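Ticket 284 - key won't come off keyring / Gastcombe front desk
Status: open, waiting on parts
Category: small fittings
Priority: low (was medium)

9:10 am
Spare car key needs to go on the Chisholm fob ring. Clasp is stiff, gate opens maybe halfway then sticks. Same clasp type as the last batch from Gretex. Tried thumbnail, no go. Tried other thumb. No.

9:25 am
Drop of light oil on the hinge, worked it back and forth 60 times. Bit better. Still hangs up at the end of travel. Chain itself looks ok, links move fine.

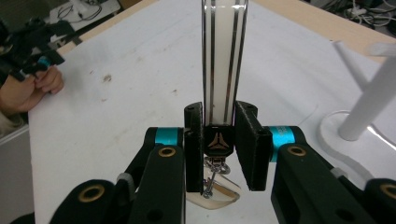
Don't force the little lever, last one snapped clean off and we're out of spares. Castside wants a minimum order of 500 for that size which is silly. Asked if they'd do a small bag, no answer yet.

10:40 am
Moved to the big table, fresh paper down so nothing rolls off and gets lost agian. Key kept separate from the chain for now. Please leave it ON THE PAPER, not in a pocket.

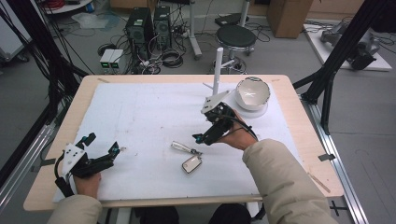 Checked the key against the ring too - hole is plenty big, so it's only the clasp. Split ring would do the job but desk wants something they can unclip quick. Fair enough.

11:15 am
Gretex replied. Old stock, 2,000 of them went out with a tight spring, they'll swap ours. Need the order number, can't find it, checking teh blue folder after lunch.

To do:
- order number to Gretex
- chase Castside re small bag
- temp split ring on key til then

Leaving open.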